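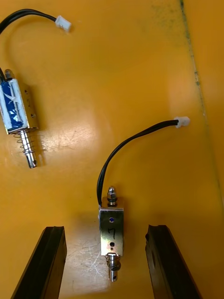
Hilwood Slim Two-Finger Gripper: Three Months In

Reviewed by Mio Ogura, 19 October 2022

The Hilwood Slim arrives in a box big enough for a toaster. Inside are two fingers, a body, a wrist camera the size of a sugar cube, and a leaflet that covers installation in nine languages and calibration in none. I paid for mine in July, so I have had time to get over the leaflet.

My shop sorts and bench-tests salvaged parts, mostly solenoids and control boards. The old gripper was an Omcombe, a sturdy thing with fingers like snow shovels. It could lift anything on the bench, usually along with whatever was next to it.

The fingers

Long, narrow and stiff. That was what I wanted, and on small push-pull solenoids they earn their keep. A metal frame gives them two flat faces to close on. Out of 200 picks on solenoids standing straight up and down in the camera view, I lost four. With the same parts lying at an angle I lost 31, nearly all because the wrist turned a little too far and a fingertip landed on the return spring. The Omcombe did worse on both, and louder.

Cables are the other sore point. Every solenoid has a two-wire lead with a white plastic connector on the end, and the Slim's software treats a loop of black wire as a suggestion. I now lay the leads away from the fingers by hand. Some automation.

The camera

Fine when the arm is still. Mounted at the wrist, it looks straight down between the fingers, and for lining up a pick I have come to like that view more than the overhead camera I used before. Shiny metal bothers it, and so does a bright lamp. Fast moves turn everything to soup, so if you hope to read the lettering on a circuit board, stop first and wait a moment. There is a setting called Sharp Mode. I have tried it on and off and could not tell you which was which.

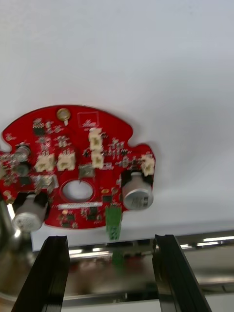 Boards

Harder. A round board with a scalloped rim offers very little to grab, and the tall capacitors get in the way of what there is. I set the grip force to 400 on Hilwood's own scale (it stops at 500, units unstated) and then lost my nerve and went down to 114. Slow approach, low force, and fingers well clear of the connectors is the recipe so far. I would not leave it alone with a board I cared about.

Should you buy one?

For small boxy parts, yes. For boards, wait for the padded tips, which Hilwood has been promising since before I ordered. The controller is dull and has not crashed, high praise in this house. I am keeping the Slim on the arm and the Omcombe on the shelf, where it makes a decent doorstop for anyone who needs one – pickup only.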